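Writing tablets instead of the paper pile

July 3, 2022

For many years I had a bad habit with paper. Each time I needed to write down a measure or a name, I took a clean sheet from the printer, wrote two words on it and left it on the table. In the evening I collected them all and could not remember which ones were important. My friend Behrouz Rahimi, who is more orderly than me, once found 36 such sheets under my keyboard and put them in front of me without a word.

So in spring I started to use the LCD writing tablets, the kind that children get for drawing. You press on the dark screen with a plastic pen, a coloured line comes out, and one button makes everything disappear. I bought the first one in a toy shop in Vandidton, and I was a little ashamed at the till. Now I am not ashamed any more, and I want to write down what I have learned, in case another person has the same paper problem.

The screen

The colours are already inside the screen and you can't choose them. Where your line falls, there is the colour. For a shopping list it makes no difference, but if you like to mark important things in red, you will be disappointed. The screen is also glossy, so a lamp straight over the table gives a white stripe in the middle of your writing. I turn mine a little until I can read it again.

The pink one has a small red lock switch low down on the white border. When it is locked, the erase button does nothing. I learned to respect this switch after I lost the whole list for my sister's birthday dinner. The pen has its own slot on the right side, and I must confess that it lives more on the table than in the slot.

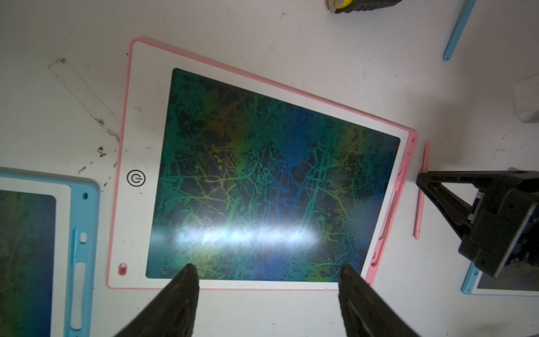
The table

A tablet is only useful when it is in reach, and for this you need a table with free space in the middle. Our work table has a white top, and everything that is not needed at the moment should go to the back or up on the wall. I say "should". I am not a tidy person by nature, only by decision.

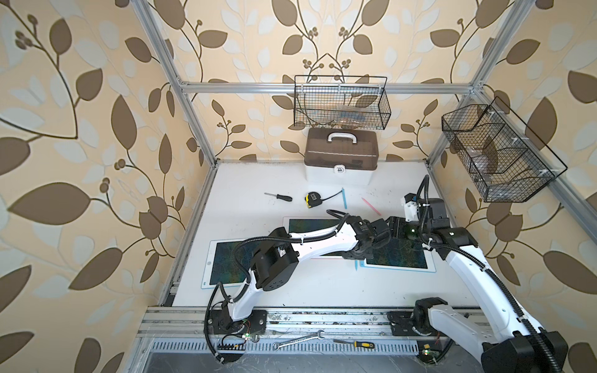 Wire baskets were the best thing I bought for the wall. I paid 18 for the first one in Sibiya and I was sure it was too much for some bent wire, but you can see through it, so nothing gets forgotten at the bottom. The black one at the back holds flat packets and plastic bags, which before were always sliding around. The longer one on the right has dividers, and it is still mostly empty, so there I have a plan to put the pencils, the blue and the pink, which now lie at the back of the table together with the screwdriver and the tape measure. The case with the smoky-brown lid can stay under the basket. It has a handle, so I can carry it to another room.

Marthinus Nkuna, who reads this blog from Brotska, asked me by e-mail why I need more than one tablet. My answer is that one is for today, one is for measures, and one is for guests, who always want to scribble. When the guests have finished, you cannot find a dark spot on the screen any more, and I find this quite beautiful. Sometimes I leave it like that for a week.

Next I want to try cutting a piece of felt to put under them, because on the smooth top they slide when I write fast. If somebody knows which glue comes off again without marks, please write to me.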